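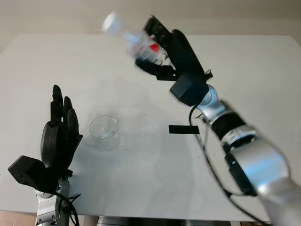
Search posts, people, tags

Okay, somebody asked me again whether a robot can do the dishes yet, so you're getting a thread. Get a snack.

Short version: some of them can do some of a chore, slowly, on a clean table, with a person nearby who knows where the stop button is. I still think that's pretty great!

Let's talk about a glass of water. You pick up the bottle, unscrew the cap, pour, stop pouring. You've been doing it since you were four and you do it half asleep at 3 a.m. in the dark.

For a machine with two hands that's a whole pile of separate jobs. Find the bottle. Close the fingers hard enough to hold it and soft enough not to crush it. Get it over the cup. Tip. Un-tip (underrated step).

And the bottle is see-through. The cup is see-through. The water is see-through! If you sat down to design a mean test for a camera you'd come up with a drink of water.

Euan Rankin and I used to argue about this all the time at Cordier. He thought towels were the hardest thing in the house. I said clear plastic. We never settled it, and he still sends me towel videos.

To be fair to Euan, towels are awful. A towel has no front. You pick it up and it's a new shape.
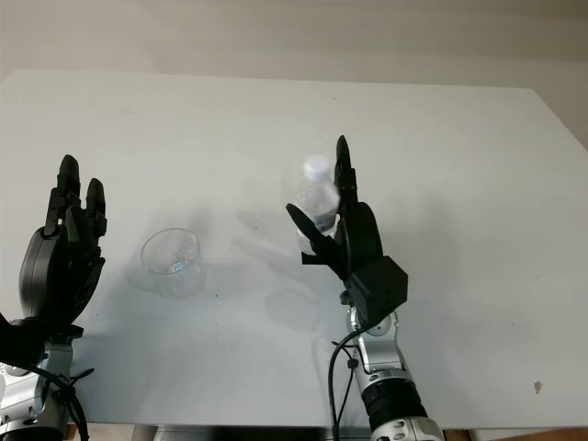

A thin plastic bottle is sneaky in its own way, though. Full, it's stiff and heavy. Mostly empty, it's light and the sides give, so the grip that worked on the first pour can dent it on the last one.

Then there's the cap. Screw caps need one hand to hold and the other to twist, and the holding hand has to let the bottle stay put while the twisting hand tries to take it for a walk. I have watched so many bottles go for a walk.

People ask why bother with fingers when a simple two-jaw grip would do. For a bottle, sure, it mostly would. But your kitchen also has a can opener, a bag of rice, a drawer that sticks and a cheap light cup you can knock over by breathing near it. Fingers start to look less silly.

Shop floors are a different story. The bottling place in Timham where my cousin works has a line that fills and caps 2,815 bottles a shift. No fingers anywhere. Every bottle shows up in the same spot facing the same way, and the machine never has to look for one.

That's the bit I wish people got. Factory automation is old and very good because somebody arranged the whole world around the machine. Your house is arranged around you, and you leave your keys in the fruit bowl.

So when you watch a demo, look at the table. Plain top, couple of things on it, good light? Fine, everyone starts there, I'd start there too. Then ask what happens with a cereal box in the way. Or a cat.

Also ask how many tries. When I was testing grippers I logged 1,483 pickups for one project, and the video my boss liked was 40 seconds long. Guess which pickups made the cut :)

Ruaridh Chisholm had a good rule for this: a chore counts as done when you don't have to go back and check it. By that rule my dishwasher passes, my robot vacuum passes on a good week, and a humanoid pouring me a drink is not there yet in anything I've used.

Would I buy one now? No. Would I sit and watch one handle a water bottle for an entire afternoon? Yes, with popcorn, and I'd cheer.

Replies are open - tell me the chore you'd hand over first. Mine is the duvet cover. I'd pay real money for the duvet cover.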